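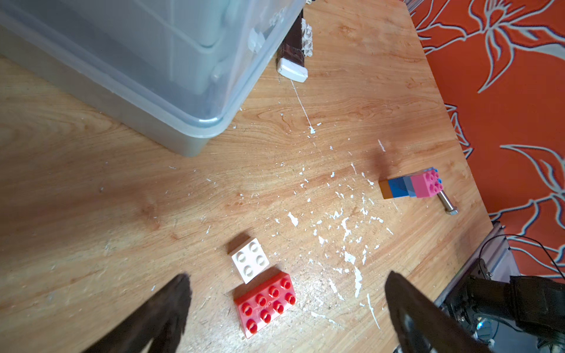 Ticket 191 – Hot water runs out early, upstairs unit
Site: Nadavthorpe, rear building
Logged by: Rosalía Villalobos
Status: Closed

Reported problem
Shower upstairs goes lukewarm after around 5 minutes. Kitchen tap downstairs stays hot. Started in January, after the Dridside tempering valve was fitted. No leaks, no tripped breakers.

7:40 am
Checked the tank thermostat. Set to 60 degrees, and the outlet pipe is too hot to hold. Tank is an electric Maton, both elements drawing current. Ruled out the tank.

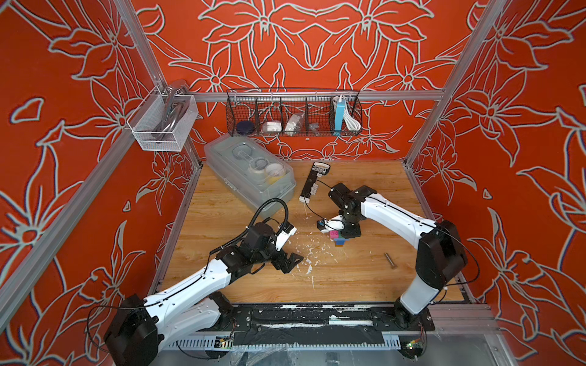
8:15 am
Ran the upstairs shower with the downstairs taps off. Hot for a few minutes, then a slow drop. Opened the basin tap next to it and got the same thing. The fault is somewhere on the upstairs branch, so I left the shower cartridge alone.

9:00 am
Isolated the cold feed to the valve. Flow upstairs should have stopped almost completely but it kept going at a fair rate. Cold water is getting into the hot line from somewhere else.

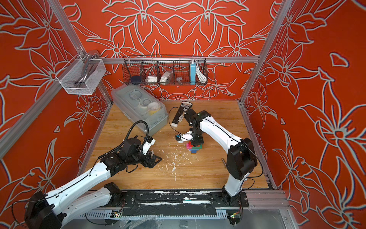
9:30 am
Found a crossover at the laundry tub. The mixer has a hose with a trigger nozzle on it, and both handles had been left open with the trigger shut. Cold was pushing across into the hot side. Closed both handles and retested. Better – 30 minutes of steady hot water – but still a small drop at the end.

10:20 am
Pulled the strainers on the tempering valve. Hot side was about 80 per cent blocked with grit and thread tape. Cleaned and refitted both, reset the valve and checked the temperature at the basin.
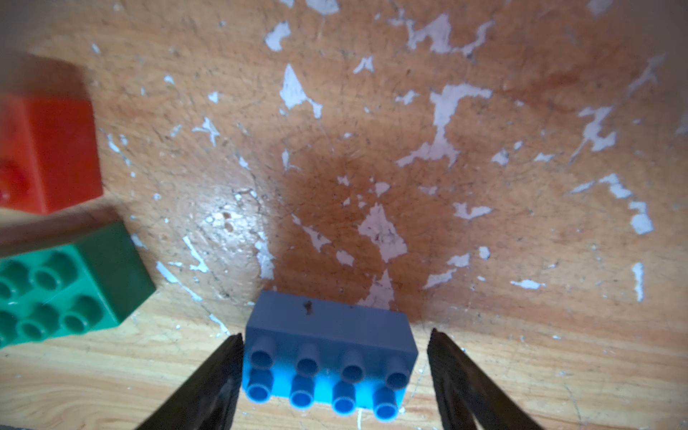
11:05 am
Rang Rondonuwu for a pair of check valves for the laundry mixer. In stock, picked up same day and fitted after lunch.

2:45 pm
Final test with the shower and kitchen tap running together. No drop upstairs. Tenant told to shut the tub handles after using the hose.

Follow-up
Look at the strainers again at the next service. Invoice parts to the building account.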